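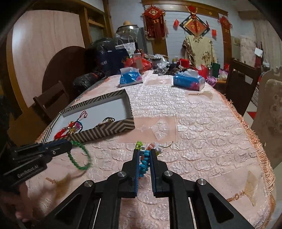 Session 6: Comparing hand-held grippers on small, floppy things
Handout for the practical, Mareike Teuber, 15/03/2024

Welcome back, everyone, and thank you for the lovely messy notebooks you handed in last time (I read every page, coffee rings and all). So far we have mostly gripped blocks and cups, and blocks and cups are very forgiving. A beaded bracelet is a different animal! It sags, it rolls, and it changes shape the moment you lift it, so you learn a great deal about a pair of fingertips in a very short while.

Please work in pairs, one gripper each, and use the same bracelet for both before you move on to the next.

What to try
Pick up the bracelet by a single point and let it hang open. Then lay it back down and pinch across both strands at once. Do each one 9 times, swap grippers with your partner, and do it all again.

What to write down
Where the fingertips met the beads, whether the beads slid along the finger lining, and how hard you felt you were squeezing. Dumisani Joubert's group last December wrote "firm-ish" all the way down the column, and I'd love a little more than that, please.

A word about cloths: a quilted or shiny tablecloth lets the fingertips catch on the stitching, so come down slowly and note any snags.

Reading for next time: the Kokenen notes on parallel linkages, sections 3 to 6.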